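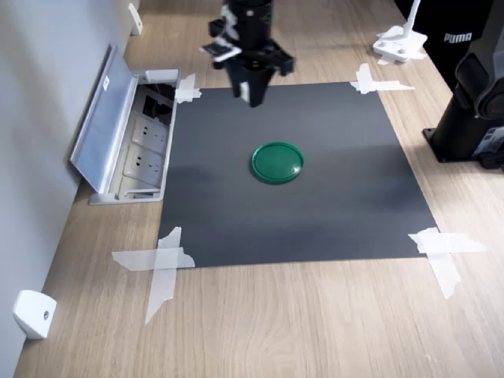

A **lid** is a cover that closes the open top of a container and can be taken off again, or swung out of the way, without damage. Lids are found on cooking pots, jars, boxes, bins, teapots, drums, tanks and wells, and they are among the oldest household objects still made in much the same shape. A flat stone laid over a clay pot does the job, and so does the clicking, sealed, stackable cover of a modern lunch box. The distance between the two is one of the real pleasures of the subject!

The word is usually kept for covers on things that stand upright. A cover that fits closely over a narrow neck is more often called a cap, and one that is pushed down inside the neck is a stopper, bung or cork. The borders are loose. Many people say "jam jar lid" and "bottle cap" for two parts that work in the same way, and the round cover of a shoe polish tin is called a lid in some homes and a top in others.

## Purpose

Most lids do several jobs at once. They keep dust, insects and rain out, and they keep liquid, heat, steam and smell in. A pot with its lid on comes to the boil faster and needs less fuel to stay there, as less warm vapour escapes from the surface of the water. A teapot lid slows cooling. The lid of a compost bin holds in both warmth and damp, which helps the heap to rot down, and keeps out rats.

Some lids are there for safety. The covers on wells and drains stop people and animals from falling in. Others add weight or pressure: the heavy drop lid used in pickling sits directly on the vegetables inside the crock and holds them under the brine. The Japanese *otoshibuta*, a drop lid a little smaller than the pan it is used in, rests on simmering food in the same way, so that a small amount of broth reaches everything.

## History

Covered pots of fired clay are known from many early farming societies, and storage is the likeliest reason. Grain left in an open jar is soon shared with mice. Early covers were often simple saucers or bowls turned upside down, and it can be hard to tell from a broken piece whether it was made as a lid or as a dish. Many were surely both.

The raised inner ring, or flange, was a splendid improvement. It drops inside the mouth of the pot and stops the lid from sliding off when the pot is carried or tipped. Potters in widely separated places made use of it, and the same ring can be seen on saucepans today. Knobs, loops and lug handles came in great variety. Ancient Egyptian canopic jars, made to hold the preserved organs of the dead, carried stoppers carved as human or animal heads, and they remain some of the finest covers ever made.

Screw threads became common on glass jars in the nineteenth century, when moulding had become regular enough for one lid to fit many jars. This was a bigger change than it sounds. Before threads, a household sealed its preserves with wax, waxed cloth, bladder or paper tied down with string, and a bad seal meant a lost winter's fruit. Pressed metal lids followed, then plastic ones, first stiff and later soft enough to snap over a rim.

## Types

Lids are grouped by how they stay in place.

- **Resting lids** are held by their own weight. Most saucepan and casserole lids belong here.
- **Flanged lids** have a ring that sits inside or outside the rim. Teapot lids often have a deep flange, and sometimes a small locking tab as well, so that they stay put while pouring.
- **Screw lids** turn on a thread. Lug lids, the usual kind on shop-bought jam, need only part of a turn.
- **Snap lids** stretch slightly over a rim and grip it. They are cheap, light and very easy to put away in the wrong drawer.
- **Clamped lids** are pulled down by a wire or lever on to a rubber ring.
- **Hinged lids** never leave the container at all, as on a chest, a piano or a pedal bin.
- **Stretch lids** are soft discs, now mostly of silicone, which can be pulled over bowls of different sizes.
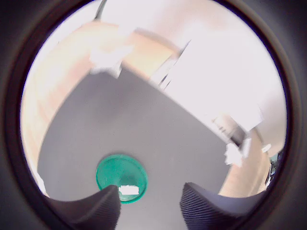
## Materials

Clay, wood, stone, leather and woven plant fibre were the first materials, and all are still in use. A clay lid is usually fired in place on its own pot, so that the two shrink and warp together. Potters who fire them apart quickly learn why this is a gamble.

Metal lids conduct heat, which makes a cool handle worth having. Wood, cork and plastic knobs all serve, and each has its own limit in a hot oven. Glass lids became popular because the cook can see the food without lifting them, a small thing that feels like luxury when rice is on. Most have a steel band round the edge and a tiny vent.

Plastics brought bright colour to the subject, and very welcome it was. Polyethylene and polypropylene are the two most common choices for snap lids: the first is softer and stays flexible in the freezer, the second copes better with hot water. Silicone is softer again and clings well to a smooth rim.

## Fit and sealing

A resting lid has to leak a little. Steam lifts one edge, escapes, and lets the lid fall back, which is the cause of the cheerful rattle of a boiling pan. A sealed lid must do the opposite, and here the gasket comes in. This is a ring of rubber, silicone or soft plastic, squeezed between lid and rim until it fills every small gap.

Jars filled hot make use of air pressure too. As the contents cool, the steam in the space above them turns back to water and the pressure inside drops. The air outside then pushes the lid down. Many shop jars have a raised button in the centre of the lid which is sucked flat by this, and which pops up when the jar is first opened.

Round lids are easier to seal than square ones, as the squeeze is even all the way round. A round lid also has no wrong way to go on. This is part of the case for round manhole covers, along with the well-loved fact that a circle resting on a narrower round ledge can't drop through its own hole, however it is turned.

## Care and storage

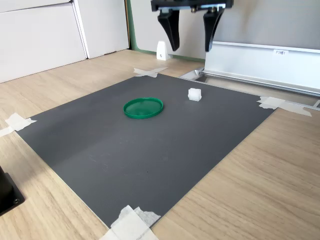 Storing lids is harder than storing the pots they belong to, and every kitchen has its own answer. Racks on the inside of a cupboard door suit saucepan lids, which can stand on edge. Light snap lids do well filed upright in a box, sorted by shape first and by size second. Colour is a great help as well: a round green lid lying on a dark grey mat is spotted at a glance, while a clear one in the same place takes some finding. Plastic lids should be fully dry before they are put away, and stored flat if they are going to be stored for long.

Gaskets last longest when they are taken out and washed by hand. Rubber that has gone stiff or cracked should be replaced, and a matching ring can often be bought on its own. A snap lid that has warped in the dishwasher will sometimes come back into shape if it is warmed in hot water and left to cool on its container, though badly bent ones rarely recover.

## Collecting

Lids have a small and very keen following. The Bundlow Lid Room holds 268 ceramic pot lids, most of them from tooth powder, fish paste and hair grease, with printed pictures that are a joy to look at. The Tendska display is stronger in enamel and tin, and includes 2 lids by the Tuominen works with their paper labels still in place. Collectors of kitchen plastics look out for the Prilteck trade list, which showed 600 lids and sold most of them without containers.

Pot lids dug from old rubbish tips are often found whole, as they are thick, flat and tough for their size. The pots themselves fare less well.

## See also

- Bung
- Gasket
- Manhole cover
- Preserving jar
- Stopper

*Page last revised 11/8/25.*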